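Interim Report to the Florau Fund
Godum Reading Room Extension Program
March 16, 2019

The grant awarded by the Fund supports longer opening hours at the Godum reading room and a new lending service for households in the Zorgate district. This report covers the first half of the grant period and sets out the work that remains.

Evening hours began on schedule and are now offered four nights a week. The program has registered 465 borrowers, of whom 102 live in Zorgate and had no earlier library membership. Registration in the district was slow at first – the original form asked for two proofs of address, and many tenants could supply only one. The form has been shortened. 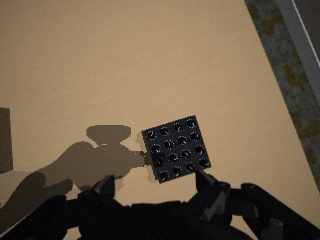 Book purchasing is behind plan. The first order, placed with Imai, was delivered in two parts, and the large-print titles came last. More than 600 volumes have been cataloged and placed on the shelves. A further 200 are in storage and still need labels and covers. The cataloging post was vacant for seven weeks, and the backlog dates from that period. The post has now been filled on a part-time basis.

Spending on staff is below budget for the same reason. Spending on heating and lighting is above budget, as the evening hours fell mostly in the winter months. We request the Fund's approval to move part of the unspent staff line to cover utilities. The total amount of the grant would not change. 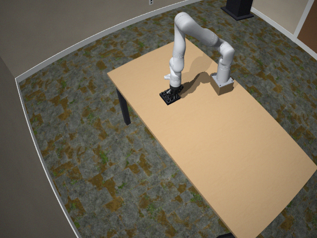 When will the Zorgate lending service be fully open?
The service will be fully open in April, once the remaining volumes have been labeled and the Saturday collection point has its signs. Until then, district residents may reserve titles by telephone and collect them during evening hours.

Two matters carry over to the next period. The lease on the storage room must be renewed, and the landlord has proposed a higher rent, which is under discussion. The borrower survey was also postponed so that new Zorgate members could be included. Its results will be attached to the final report, together with the audited accounts.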